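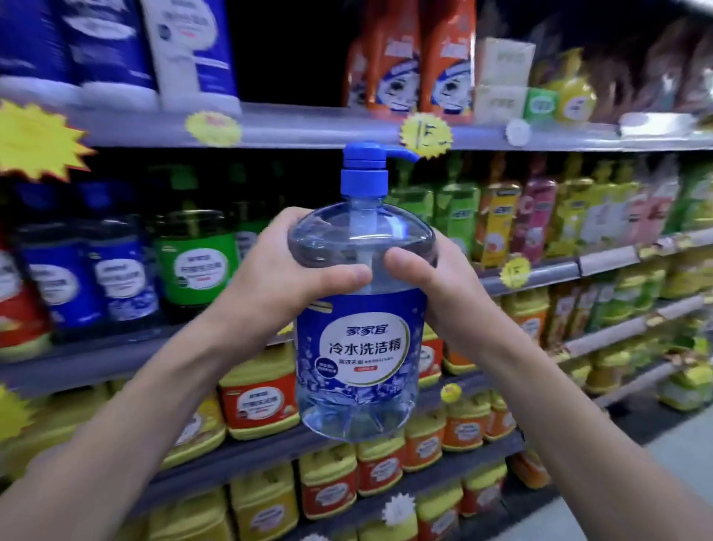 Injured players still listed as active on depth chart after weekly sync

Support > Tillico Roster > Closed tickets > Depth chart

Product: Tillico Roster, league edition
Reported by: Fladdale football operations
Opened: October 2018
Priority: High
Status: Closed, fix confirmed

Problem as reported

After the weekly sync, two linebackers on injured reserve show as active on the public depth chart. The injury page has them right. The depth chart has the starting inside linebacker at the top of the position, and the game-day program pulls from that same chart. Benley, this week's opponent, sees the wrong chart too when it opens the shared scouting view.

Steps to reproduce

1. Open the roster and set a linebacker to Injured Reserve.
2. Save, then check the injury page. Status is correct.
3. Run the weekly sync from the admin menu.
4. Reload the depth chart. The player is back at his old rank with status Active.

Log

Entry 1. Reproduced on a test copy of the Fladdale roster. Does not happen with Questionable or Doubtful. Only Injured Reserve reverts.

Entry 2. Cleared the page cache and reran the sync. No change. Asked the customer to stop running manual syncs until further notice - each run writes the wrong status again.

Entry 3. Checked the Lambrakis import, which supplies tackle totals and snap counts. The import file has no injury column. It does carry a position rank, and the sync treats any player with a rank as available. A player placed on reserve in midseason keeps his rank in the file because his totals still count for the season.

Entry 4. Customer asked if they could delete the rank by hand in the import file. Not recommended. Removing it also drops the player from the season leaders page, and the leading tackler is one of the affected players.
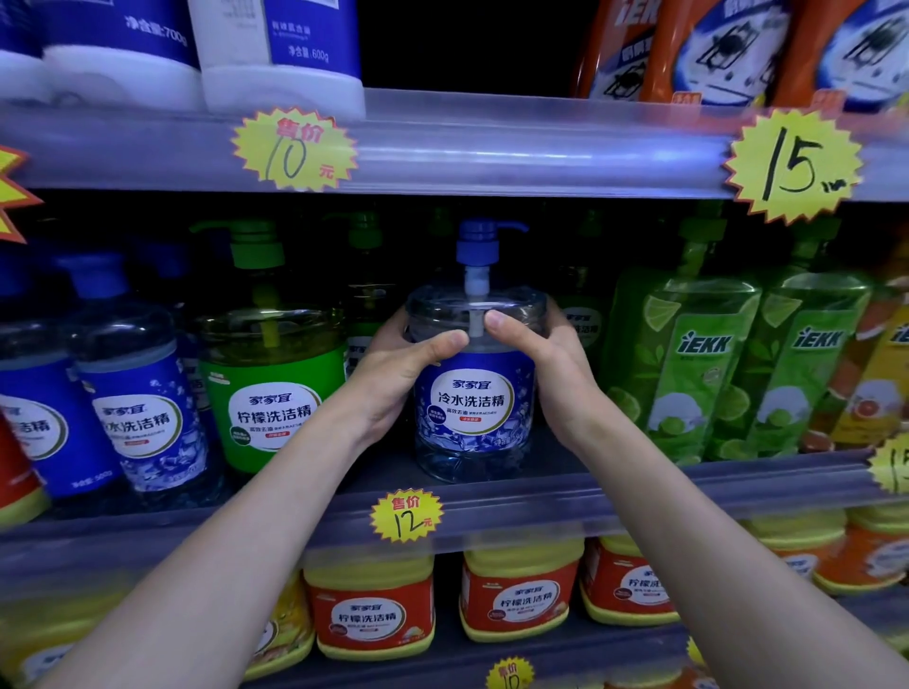
Entry 5. Set a manual override on both linebackers as a workaround. The override is a separate field from the imported status, and the depth chart displays it whenever it is filled in. The customer asked which value wins. Think of the yellow price tag on the shelf in the photo: 售价 (price) is the fixed heading in red, and the 10 元 is put in by hand with a black marker. The heading on the depth chart column comes from the template, the value under it is whatever staff last entered, and the sync has no write access to it. It has to be cleared by hand when the player comes back.

Entry 6. Patch applied to the sync job. Injured Reserve now takes precedence over imported rank. Ran the sync four times on the test copy with the override cleared. Status held each time and the backup moved up to first at the position. Tackle totals unchanged.

Resolution

Patch moved to the live site. Customer cleared both overrides, ran one sync and confirmed the depth chart matches the injury page. The scouting view was correct on reload.

Open item: the practice squad list has its own sync and was not part of this fix. It needs a new ticket if the same thing shows up there.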